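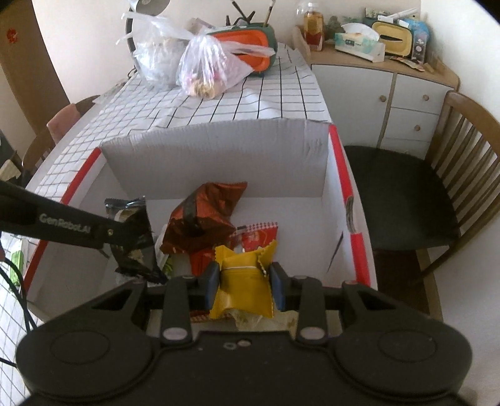
Bolsita amarilla, con la caja blanca de borde rojo abierta debajo.

Revisión de seguridad antes de entregar llaves - piso en alquiler, edificio Nundwood
Fecha de la visita: sábado, 14 de junio de 2025
Superficie: 86 m², 2 dormitorios, 2 baños, balcón a patio
Gestión: Prernilard Alquileres

Vuelvo a usar la lista de marzo, que ya me pedíais en los comentarios, con mis notas al lado de cada punto. Aviso de que no soy técnica ni firmo certificados: esto es lo que miro yo antes de que entre alguien a vivir, y lo que no sé mirar lo mando a quien sabe. Pongo "bien", "regular" o "pendiente" y luego me enrollo, como siempre.

ENTRADA

Puerta y cerradura: bien
Cierra a la primera y el pestillo entra hasta el fondo. El bombín es nuevo, lo pedí yo después de ver que del anterior circulaban copias por todas partes. Probad siempre todas las llaves del juego, también la del buzón, que luego viene el disgusto el día de la mudanza.

Mirilla y cadena: regular
La mirilla está perfecta, pero la cadena baila. Con unos tornillos más largos se arregla.

Felpudo: pendiente
Resbala muchísimo sobre la tarima. Pido uno con base de goma o que lo quiten, me da igual.

ELECTRICIDAD

Cuadro general: bien
Es un cuadro Curnent, con los circuitos rotulados a mano y con una letra bastante decente (¡milagro!). Pulsé el botón de prueba del diferencial y saltó. Si en vuestra casa no salta, no lo dejéis para la semana que viene, llamad a un electricista.

Enchufes: regular
El del pasillo se sale un poco de la caja cuando tiras de la clavija. No vi marcas oscuras en la pared, pero lo he dejado tapado con cinta y un cartelito hasta que lo revisen.

Luz del rellano: bien
Se enciende con detector y aguanta lo suficiente para encontrar las llaves en el bolso, que en mi caso es mucho decir.

COCINA

Campana y filtros: pendiente
Los filtros tienen una capa de grasa que pedía espátula. Para mí esto es seguridad antes que limpieza, una sartén que prende debajo de un filtro así es una idea malísima. Hay que desmontarlos, lavarlos bien y volver a ponerlos secos.

Placa: bien
Es de inducción y el bloqueo infantil funciona. He dejado las instrucciones en el cajón de los cubiertos, donde las busca todo el mundo.

Llave de paso del agua: regular
Está detrás del cubo de basura, en el mueble del fregadero, y gira, pero con esfuerzo. Una gota de lubricante y abrirla y cerrarla de vez en cuando. He pegado una flecha dentro de la puerta.

Detector de humo: bien
El pitido se oye desde el dormitorio del fondo con la puerta cerrada. Lo comprobé yo misma, con el consiguiente susto.

Mantita ignífuga: pendiente
Figura en el inventario de Prernilard y en el piso no aparece. O se compra o se borra del inventario, pero las dos cosas a la vez no pueden ser.
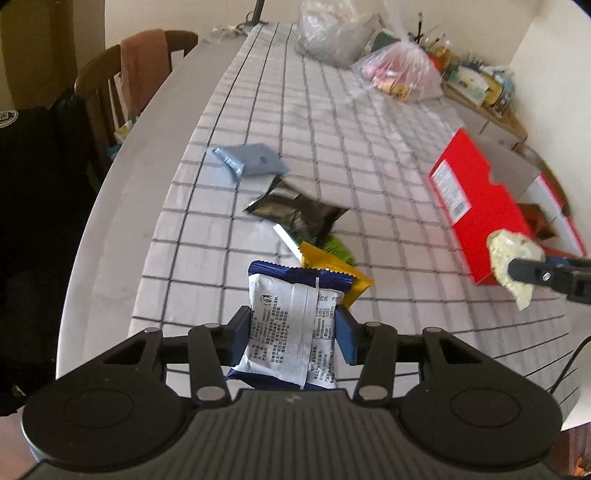

Despensa y armarios altos: regular
Los armarios están anclados a la pared y las bisagras aguantan, aunque la balda de arriba está apoyada en un soporte partido y no la cargaría ni con servilletas. También miro siempre si queda comida de la estancia anterior, por las polillas y por las hormigas. Un sobrecito como el blanco de bordes azul oscuro, o como el amarillo que está detrás en la mesa, se cuela entre dos platos y de ahí no sale en años. Y si la letra viene en chino, como en el blanco, yo no sé leer si lleva cacahuete o sésamo, así que con una alergia de por medio no me la juego - en un piso de alquiler la despensa se entrega vacía y con las baldas pasadas por un trapo. En este queda por repasar el rincón de las especias.

BAÑOS

Ventilación: regular
El extractor del baño pequeño hace ruido de avioneta, pero tira: le puse un trozo de papel higiénico en la rejilla y se quedó pegado. En el grande hay ventana, abre bien y la manilla cierra sin forzar.

Suelo de la ducha: pendiente
Falta la tira antideslizante. El plato es precioso, muy liso, muy de revista, y por eso mismo no me fío ni un pelo.

Mampara: bien
Tiene el sello de vidrio templado en la esquina y las ruedas no saltan. Me gusta abrirla y cerrarla deprisa, como haría un niño.

Agua caliente: bien
El termo es de la marca Adugna y está colgado con sus anclajes, sin goteo en la válvula. Lo tuve funcionando unos 15 minutos mientras miraba lo demás y no hizo nada raro.

DORMITORIOS Y SALÓN

Ventanas: regular
La del dormitorio principal no tiene tope de apertura y da al patio. Con adultos no me preocupa demasiado, con críos sí, y como los anuncios de Prernilard dicen "ideal familias", que pongan el tope.

Estanterías: bien
La grande del salón lleva escuadra atornillada. La empujé con ganas y ni se enteró.

Cordones de las persianas: pendiente
Cuelgan en bucle casi hasta el suelo en el dormitorio pequeño. Hay unas piezas para recogerlos que cuestan poquísimo, ya las he pedido.

BALCÓN

Barandilla: bien
Firme, sin óxido en las bases, y los barrotes están lo bastante juntos como para que no quepa una cabeza curiosa.

Desagüe: regular
Tenía hojas y una pinza de la ropa. Lo limpié con la mano (con guante, tranquilos), eché un cubo de agua y tragó despacio. Quiero verlo otra vez cuando llueva de verdad.

Jardineras: pendiente
Colgadas hacia fuera, con un gancho y mucha fe. Tienen que ir hacia dentro y sujetas con brida metálica.

RESULTADO

Llaves: no se entregan todavía
Lo que me frena es el enchufe del pasillo, la ventana sin tope, los cordones, la ducha y las jardineras. Lo de la campana también lo quiero hecho antes, que si no se queda para siempre. El resto puede ir arreglándose con alguien ya dentro, avisando con tiempo y sin presentarse a la hora de la siesta, por favor.

Le he mandado la lista a Prernilard con fotos de cada punto pendiente y en cuanto me contesten vuelvo con la misma hoja. Si usáis la vuestra para otro piso, cambiad el apartado del balcón por el de la caldera y el gas, que en Nundwood no hay y por eso no lo veis por ningún lado.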